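Rosmont Family Center Opens Registration for Spring Bedroom Safety Sessions

The Rosmont Family Center will offer a new series of free sessions in March on keeping children's medicines, wrappers and other small household items off beds and out of easy reach.
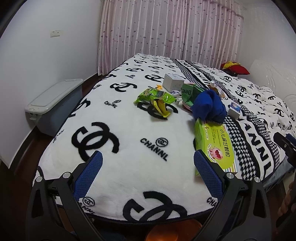 The sessions are intended for parents, grandparents and other caregivers of children under school age. Each one lasts 35 minutes and is held in the ground-floor meeting room of the Jodley Building. Places are limited to 62 families across the series.

According to program coordinator Mercy Kombo, beds often become a place to set things down during the day, especially when a child is ill. A box of medicine, a small bottle, a snack wrapper and a piece of clothing can end up in the same pile on the blanket, and medicine is then easily overlooked at bedtime.

"We ask families to clear the bed first and sort afterward," Kombo said. "Medicine goes back to a high or locked cupboard before anything else is touched. Wrappers and scraps of paper go in the trash, and cloth items go to the wash or the closet."

Participants will also review how to check expiration dates, why medicines should stay in their original boxes, and what to do when the label is in a language that a babysitter or relative does not read. The center recommends that caregivers write the name of the product and the instructions given by the pharmacist on a separate card, kept with the box.

A printed checklist prepared by Emil Grabner of the center's home visiting team will be handed out at each session. Nearly 195 copies were distributed to families during home visits over the winter, and the text has been revised in response to their comments.

Registration is open at the Jodley Building front desk until 2 p.m. on weekdays. Child care is available on request. Questions about access or interpretation should be directed to Aniela Sadowski at the same desk.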